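A day at the autumn fair in Brurkberg

We left the hotel at half past seven, when it was still dark, and took the small train up the valley. The ticket cost 20 crowns and nobody came to check it. Žofie Kadlec had been to the fair before and she told me to eat a proper breakfast, which I did not do, and I was sorry for it by ten o'clock.

The fair at Brurkberg is held every November in the old sports hall, which everybody still calls Sindusport although this name is no more on the door. It is a fair for people who dry, press and preserve fruit at home. I expected jars and old ladies. There were jars, but also a long row of apple presses, a man who sells only lids, and a whole corner for vinegar. On the door you get a paper map, and I advise you to take it, as the numbers of the stands do not follow any order I could understand.

In the morning we walked along the left side, where the growers stand. One family had brought 100 sorts of apples, each on its own plate with a handwritten card. I tasted a small yellow one called Mamo, which is sour at first and then tastes a little of pear. The grandmother of the family told us it should be picked late and left in the cellar until Christmas. I bought two kilos and carried them the whole day, a mistake.

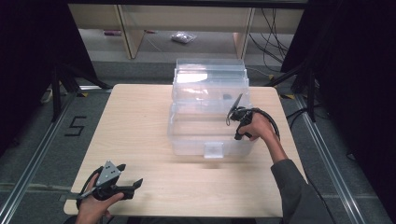 Can you buy dried fruit at the fair, or is it only for looking?
Most growers sell it by weight from nine o'clock until they have no more, and the plums are usually gone before lunch. Bring cash and your own bag.

After lunch (potato soup, very good, and the bread was free) we went to the talk about drying without an electric machine. The speaker was from Stasoslow, a village on the other side of the hill, where they have a common drying house which was built of stone and is heated with beech wood. She spoke quickly and in dialect, so Žofie translated for me in whispers. The house can take 200 kilos of plums in one filling. The fire must be small and it must be watched all night, so the families take turns and somebody always brings cards and something to drink.

I asked how they know when a plum is ready. The speaker said that you press it between two fingers, and if no juice comes out and it is still soft, you can take it. For pears you wait longer. My question made some people smile, I think it was a very basic one.
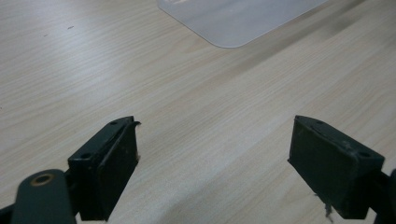 Pears gave me the most trouble at home last year, so I listened well to this part. My slices were too thick and they went brown before they were dry. The advice was to cut them as thin as a coin, to put them for a short time in water with lemon, and to lay them so that they do not touch. What you lay them on is also a matter of opinion. A thin plastic sheet with a rounded corner, like the whitish one here on the pale wooden table, wipes clean easily, but I learned that air cannot come to the fruit from below, so you have to turn every slice. In Stasoslow they use only woven willow. I will try both ways and compare.

Before leaving we looked at the book stall. I found a thin booklet with recipes for pear bread, and Žofie bought a map of the walking paths, where the top of the hill is marked with 986 metres. We wanted to go up there on foot, but at four o'clock it was already getting dark and the fog came down, so we drank tea at the station and waited for the train back.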